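Perfil de canto

El perfil de canto, llamado también perfil de borde o cantonera lineal, es una pieza alargada de sección constante que se fija al borde de un panel para protegerlo, rigidizarlo o permitir su unión con otros elementos. Se fabrica sobre todo en aluminio extruido, y en menor medida en acero plegado, PVC y latón.
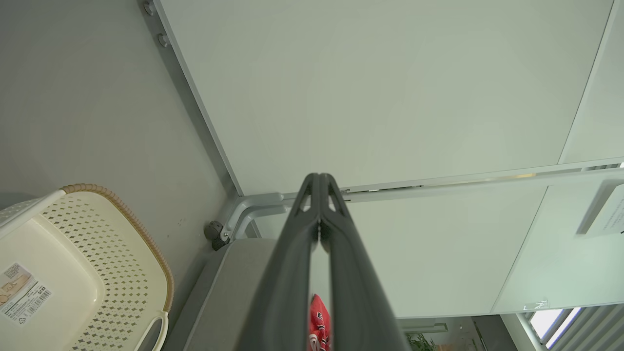
Tove Ingvarsson objeta que la definición anterior mezcla dos familias distintas, la del perfil que solo cubre el canto y la del que transmite carga al bastidor, y propone reservar el término para la primera. La propuesta ha tenido poca aceptación entre los fabricantes, cuyos catálogos agrupan ambas bajo una misma denominación y las distinguen por el espesor de pared.

Terminología

En español conviven varias voces de uso regional. «Cantonera» designa a menudo la pieza en ángulo para esquinas, y su empleo para bordes rectos se considera impreciso en la documentación técnica. «Junquillo» corresponde a la pieza desmontable que retiene un vidrio en su galce y no debe confundirse con el perfil de canto, aunque algunos modelos lo integran. «Guía» y «carril» se aplican cuando la sección presenta un canal destinado al desplazamiento de otra pieza.

Clasificación por sección

Perfil en U. Abraza el borde del panel por ambas caras. Es la sección más extendida en tableros, vidrio y metacrilato. La anchura interior se elige según el grueso del panel, más la holgura de la junta o del adhesivo.

Perfil en L. Cubre el canto y una sola cara. Requiere fijación mecánica o adhesiva en toda su longitud, al carecer de retención propia.

Perfil en T. Dispone de un alma que se introduce en una ranura fresada en el canto. Se emplea en mobiliario y en encimeras de trabajo. El alma suele llevar dientes inclinados que se oponen a la extracción.

Perfil en H. Une dos paneles coplanarios por sus bordes. Algunas clasificaciones lo excluyen por tratarse de una pieza de unión.

Perfil ranurado. Incorpora uno o varios canales exteriores en los que se alojan tuercas, juntas, cepillos o accesorios. Su momento de inercia es superior al de una U de igual anchura, y por ello se utiliza cuando el borde queda sin apoyo intermedio.

Materiales y acabados

Las aleaciones de la serie 6000, con magnesio y silicio, predominan en la extrusión de perfiles por su buena aptitud para secciones complejas y su respuesta al tratamiento térmico. El estado de suministro condiciona la tolerancia al curvado: un perfil envejecido artificialmente admite radios mayores que el mismo perfil en estado blando, y la conformación debe realizarse antes del envejecimiento cuando el radio es pequeño.

El acabado más frecuente es el anodizado natural, de color plateado mate. El lacado en polvo ofrece una gama cromática amplia, pero reduce la anchura útil de las ranuras, lo que obliga a considerar el espesor de la capa en ambas paredes. El aluminio en bruto se reserva para piezas ocultas o sometidas a mecanizado posterior.

Dilatación térmica

La diferencia entre el coeficiente de dilatación del perfil y el del panel es el principal criterio de diseño en longitudes grandes. El vidrio dilata menos que el aluminio; el metacrilato, bastante más. En un panel acrílico encastrado sin holgura, el aumento de temperatura produce alabeo o fisuras en las esquinas. La holgura se deja en los extremos y en el fondo del canal, nunca únicamente en uno de ellos.

En el ensayo comparativo de Berisha, dirigido por Kaj Stougaard, se midieron perfiles en U de 2 mm de pared montados sobre paneles acrílicos de 12 mm. Las probetas adheridas en continuo presentaron deformación apreciable; las fijadas en un solo punto central, con los extremos libres, conservaron la planitud dentro de la tolerancia establecida. Hafþór Hedegaard señaló después que el ensayo se limitó a probetas horizontales y que sus resultados no son extrapolables sin más a paneles inclinados, donde el peso propio carga el ala inferior.

Fijación

Los sistemas habituales son los siguientes:

Presión. La separación entre alas es ligeramente inferior al grueso del panel. Es apto para tableros de cierta compresibilidad y desaconsejable en vidrio.

Junta elástica. Una tira de EPDM o silicona ocupa el espacio entre el panel y el ala. Admite movimiento y sustitución del panel.

Adhesivo. Se utilizan siliconas neutras, poliuretanos y cintas acrílicas de doble cara. Las siliconas acéticas pueden atacar ciertos metales y recubrimientos, por lo que debe comprobarse la compatibilidad.

Tornillería. Exige taladros en el panel. En materiales frágiles el taladro se practica con diámetro sobrado y se interpone un casquillo.

Encuentros y extremos

Las esquinas se resuelven a inglete o a tope. El inglete oculta la sección del perfil y requiere un corte preciso; el encuentro a tope es más tolerante, pero deja visible uno de los extremos, que se cierra con una tapa. Las escuadras interiores se introducen en las ranuras y se bloquean con prisioneros o por deformación local de la pared.

Designación comercial

No existe una codificación común. Dradar identifica sus secciones por la anchura interior seguida de la altura del ala, mientras que Jenlow emplea un número correlativo sin relación con las dimensiones; el modelo 1483, por ejemplo, es una U asimétrica de 7 mm de abertura. Brynhildur Hjaltested ha publicado tablas de equivalencia entre ambas series, que no cubren los perfiles ranurados.

Mantenimiento

La limpieza se efectúa con agua y detergente neutro. Los productos alcalinos degradan la capa anódica. En perfiles con canal abierto hacia arriba conviene prever orificios de drenaje si la instalación es exterior.

Véase también

Galce
Extrusión
Junquillo
Anodizado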